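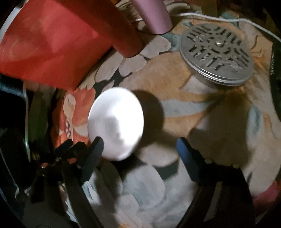 *Page last changed: 8/7/24*

# Demonstration Collection Working Group – Minutes

**Project:** Ramanauskas, household objects strand
**Place:** Zumdale site, second-floor meeting room, with Ploltport joining by telephone
**Present:** collection leads from both sites, the data review lead, the training lead, one representative of Andanano, and the secretary
**Apologies:** the hardware lead

## 1. Minutes of the previous meeting

The minutes were accepted with one correction. Under item 4, "rejected episodes" should read "episodes held for second review." The secretary will amend the filed copy.

## 2. Matters arising

The spare fingers ordered in February have been received at Zumdale. Ploltport reported that its share has not arrived, and the order will be traced.

The action to rewrite the operator sheet was carried forward. The current sheet still refers to the old trigger position, and operators at both sites have been correcting it by hand.

## 3. Collection to date

The data review lead reported 859 episodes recorded in the household objects strand. Of these, 331 come from Ploltport and the remainder from Zumdale. Review has been completed for 316 episodes. The group noted that review is falling behind recording and agreed that no new object sets will be opened until the gap has narrowed.

The training lead asked that episodes be released for training in complete object sets. Partial sets released earlier in the year had led to a policy that performed well on cylinders and poorly on anything flat. The request was agreed.

## 4. Thin and round objects

The group discussed grasps on discs, lids and similar items. A white disc held upright between the gripper fingers, on a flower-patterned surface with other objects close by, was taken as typical of the material now under review. The review lead raised two matters.

First, contact is hard to judge. The disc in that view is against the left finger, while a gap can be seen between it and the right finger. Reviewers at the two sites have been labeling such moments differently – Zumdale as "held," Ploltport as "approach or release." A single instant does not settle the question. It was agreed that the label will be taken from the full episode, with the finger width reading used where the picture is unclear, and that a new label, "one-sided contact," will be added to the list.

Second, a pale object under strong light loses much of its surface detail. The face of the disc is very bright against dim surroundings, and the edges of the view fall away into darkness. The training lead did not consider this a fault, as homes are lit unevenly, but asked that it be recorded in the episode notes so that its effect can be measured. The Andanano representative asked whether exposure could be fixed for the whole session. After discussion it was agreed to leave exposure on automatic for the present and to record 18 comparison episodes at Zumdale with it fixed.

## 5. Backgrounds and clutter

Ploltport has so far recorded mainly on plain tabletops. The group confirmed that patterned fabrics and rugs are to be used at both sites for at least part of each object set. Large printed shapes, such as petals and leaves, are wanted in particular, as earlier models have reached for printed shapes as if they were objects.

The following was agreed for the layout of surrounding items:

- Other objects may stand or lie near the target and may extend past the edge of the view.
- Metal items with slots or holes are allowed. Their position must be changed between episodes.
- Cables may remain where they lie, provided that they do not cross the path of the gripper.
- Objects bearing personal details are to be removed before recording starts.

Zumdale asked whether the layout should be drawn up in advance. The group preferred to leave placement to the operator. The review lead will check a sample of layouts for repetition and report back.

## 6. Operator practice

It was reported that some operators close the gripper very quickly on light objects and then pause for several seconds. The training lead stated that these pauses are being learned along with the grasp. Operators will be asked to move at an even speed and to end the recording soon after the object has been set down.

Failed grasps are to be kept where the operator recovers and completes the task. Where the operator gives up, the episode should be marked "incomplete" and retained in a separate folder – it should not be deleted. There was some disagreement on this point. Ploltport considered that storage would be better used for completed work, and asked that its view be recorded.

## 7. Hardware

In the absence of the hardware lead, a written report was taken as read. Screws at the finger joint are to be checked at the start of each session. Finger tips showing wear on the inner face should be replaced in pairs. The calibration routine takes longer than planned at Ploltport, and the cause is under investigation.

## 8. Actions

| Action | Owner |
|---|---|
| Trace the finger order for Ploltport | Secretary |
| Finish the revised operator sheet, including item 6 | Collection leads |
| Add "one-sided contact" to the label list and send examples | Data review lead |
| Record the fixed-exposure comparison episodes | Zumdale collection lead |
| Check layouts for repetition | Data review lead |
| Report on calibration time | Hardware lead |

## 9. Next meeting

The next meeting will be held at Ploltport once the comparison episodes have been reviewed. Papers should reach the secretary one week before.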